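Lorna Ocampo has been repairing umbrellas in Fimthorpe for long enough that people cross the road to apologise to her. "They see me coming and they remember the one they put in the bin," she says. "I don't say a word. I just look at their hair."

Her shop is the width of a generous hallway. It sits between a bakery and a place that sells phone covers, and it opens at ten unless it's raining hard, in which case it opens whenever she gets there. I asked whether rain was good for trade. She gave me the look she presumably gives the hair.

"Rain is terrible for trade. In the rain they want a new one, straight away, for the price of a sandwich. It's the first dry morning afterwards that they come in here with the corpse."

Most of the corpses have the same complaint. A rib goes at the joint, the owner keeps using it with one side drooping, and the neighbouring ribs give up in sympathy. Lorna can replace a rib in the time it takes to drink a cup of tea, provided she has one that fits, and there lies the misery of her profession. Makers change the length whenever the mood takes them. She keeps 47 jam jars of salvaged parts on the back wall, sorted by a system she describes as "mine".

She learned the work from Florante Tan, who had a stall at the old Plosta market and charged by how much he liked you. "He did my first one for nothing and told me I'd treated it like a dog," she says. "I went back to argue. I was there six years."

Florante's rules still apply. Never sew a canopy with the customer watching. Never ask how it broke. Dry it open, in the bath if you must, and never on a radiator. He also held that no decent umbrella had ever been made with a button, a position Lorna has softened on only because nearly everything she sees now has one.

Was there ever a time, I wondered, when it paid? She laughed for a while. In a good December she might take in 1000 dollars before rent, most of it from people who inherited something with a nice handle and feel guilty about the state of it. The rest of the year she hems curtains.

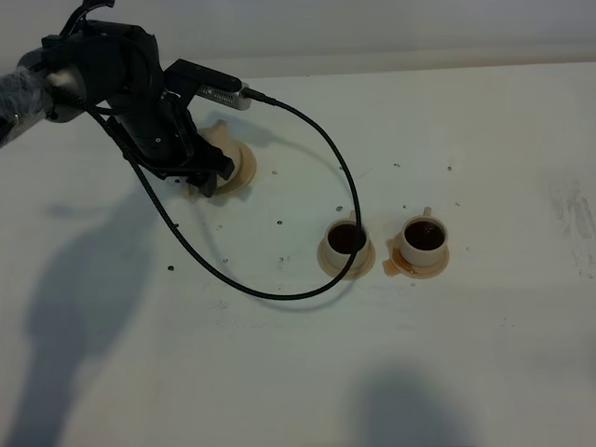

"I've got nothing against curtains," she says. "They stay where you hang them. Nobody leaves a curtain on the bus."

The bus, as it happens, supplies a good share of her stock. Genalyn Rivera at the lost property counter rings when the unclaimed pile gets too tall, and Lorna goes down with a shopping trolley and brings home whatever has four sound ribs or a spring worth saving. Once it was a child's umbrella with frog eyes on top. She fixed it, put it in the window, and has since refused to sell it to three separate adults.

There's no apprentice. Her nephew, Adi Chin, tried it over one school holiday and was, she says, very good with the till. She'd take someone on tomorrow if they had patience and small fingers and didn't need much money, and she knows how that sounds.

I'd brought my own along, a navy thing with a wooden crook that I've had since uni and never once dried properly. She opened it, turned it slowly, and found rust in a place I hadn't known it had.

"Come back after lunch," she said. "And bring the cover. I know it had a cover."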